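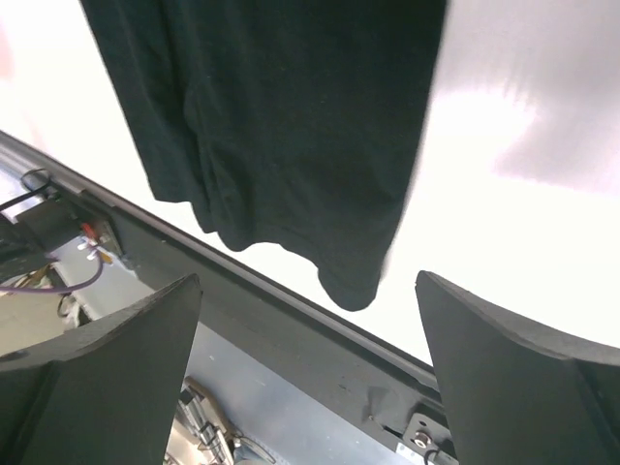

R. El Ouafi
Textile care editor, Losia

Removing lint from dark knits and hanging them to keep their shape

Dark green, navy and black knits show every speck of lint. The method below covers T-shirts and sweatshirts in cotton or a cotton blend. It does not apply to wool, which should be dried flat.

What you need

A lint roller or a fabric brush with short bristles
A padded hanger, or a rail with clips
A mesh wash bag
A bright white background, such as a painted wall or a sheet

Before washing

Turn the garment inside out and empty any pockets. Wash it only with other dark items. Towels and fleece shed the most and should go in a separate load. Close the mesh bag fully and leave room inside for the fabric to move.

Set the machine to a cool cycle with a low spin. Clean the filter first. A clogged filter returns fiber to the water, and dark knits pick it up.

Hanging

1. Take the garment out as soon as the cycle ends. Creases set quickly in a wet knit.
2. Hold it by the shoulders and shake it twice, downward.
3. Hang it so the full weight falls straight. Leave 7 inches between garments.
4. Check the lower hem. Knit hems tend to fold over on themselves and dry that way. Unroll any doubled section with your fingers and smooth it from one side seam to the other.
5. Do not pull the hem down to flatten it. Pulling stretches the rib and leaves a wave.

A heavy sweatshirt should hang over a rail at the chest line, with the sleeves folded across. Hanging it from the shoulders while soaked will lengthen the body.

Lint check

Wait until the fabric is fully dry. Damp fibers smear and work deeper into the knit. Place the garment in front of the white background with strong light coming from the side. Fine specks stand out on the dark surface and are easy to miss under a ceiling lamp.

Roll from the collar to the hem in one direction. Replace the sheet when it stops picking up fiber. On brushed cotton use the fabric brush, since adhesive sheets raise the nap. Finish with the inside of the hem, where lint collects in the fold.

The Koltel brush works on most jersey. The Deton roller leaves less residue but needs more passes.

If the hem stays folded

Lay the garment flat, dark side in. Cover the hem with a damp cotton cloth and press on the medium setting for 2 seconds at a time. Lift the iron between presses. Sliding it will distort the stitching. Let the hem cool on the board before folding or hanging the garment.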